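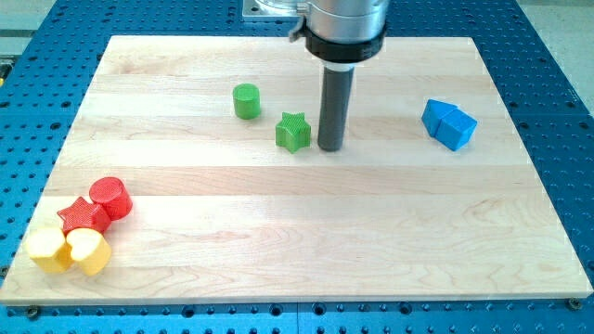 About Daslow

Daslow writes and checks working rules for small robot cells. Our customers are machine shops, packing lines, college labs and research groups that run one or two arms and don't have a safety or quality department of their own. They come to us for written procedures, a review of the ones they have, or a few days of training at their own bench.

We started in Liltmont with a single rented bay and one arm bolted over a table. Today we have two sites. Liltmont handles procedures, audits and the test benches. The Makinlow office runs training and keeps the document library. Between them we look after procedures for more than 149 cells.

What we do

Most of our work falls under one of these headings.

Cell rules. A short document, usually four pages, that says who may start the arm, how fast it may move with a person nearby, where people stand, and what gets written down when something goes wrong. We write it with the people who run the cell. It hangs at the cell, and the operators sign it.

Bench standards. Tabletop work gets less attention than it should. A board, a few blocks and an arm with a plain rod on the end look harmless, and people get casual about reaching in. Our bench standard covers fixing the work surface down, the tool on the end of the arm, the marked edge of the work area, and how loose pieces are handled between runs.

Test records. If two groups run the same pushing or sorting task and get different results, the first question is whether they set it up the same way. Our record sheet asks for the starting layout, the instruction given to the machine, the tool fitted, the speed limit in force and the reason each run ended. It fits on one side of a page.

Training. One-day and two-day courses for operators, and a half-day for supervisors. We teach on the customer's own equipment wherever we can.

How we work

A review begins with a visit. We watch a normal shift or a normal set of runs before we read any paperwork, then compare the two. Where the rule and the practice differ, we ask the operators why. Sometimes the practice is unsafe and has to stop. Just as often the rule was written for an older setup and should have been changed when the cell was.

You get a written report with each finding graded as fix now, fix soon or note. A "fix now" finding means the cell stays off until it is dealt with. We tell you about those on the day, in person, and again in writing.

We do not sell arms, grippers, guards or sensors, and we take no commission from companies that do. We also don't certify machines. If your cell needs formal certification we will say so and help you get the file ready for whoever carries it out.

Rules we keep ourselves

Our own benches run under the same documents we give to customers. The main points are these:

Hands stay out of the work area while the arm is powered for motion. Pieces are reset with the arm in hold, and the person resetting them keeps the pendant.

Work surfaces are fastened to the table. Clamps are allowed for a trial of one day or less.

The end tool is checked for tightness at the start of each session and after any contact harder than expected.

A change to the tool, the surface or the set of pieces starts a new record sheet.

Speed limits are set in the controller and checked against the sheet. A limit that exists only on paper doesn't count.

Anyone in the room can call a stop, including visitors. The run is logged as stopped and the person isn't asked to justify it at the time.

Near misses are read out at the Monday meeting. We had 33 last year across both sites, nearly all of them minor — a dropped piece, a cable caught on a table corner, a run started from the wrong position.

The Miyazaki sheets

Customers often ask about the name. Miyazaki was our first long project, a set of bench procedures for a shared lab with several teams using the same tables. The record sheet came out of that work and the name stuck. The current version is free to download and may be copied and changed, provided the version number is changed too. A new version is issued each July.

Working with us

A first call costs nothing. For a review we need a list of the equipment in the cell, the procedures you have now (a blank page is fine), and a day when the cell will be running as it usually does. Please don't tidy up specially.

For procedures and reviews, contact the Liltmont office. For courses and copies of the sheets, contact Makinlow.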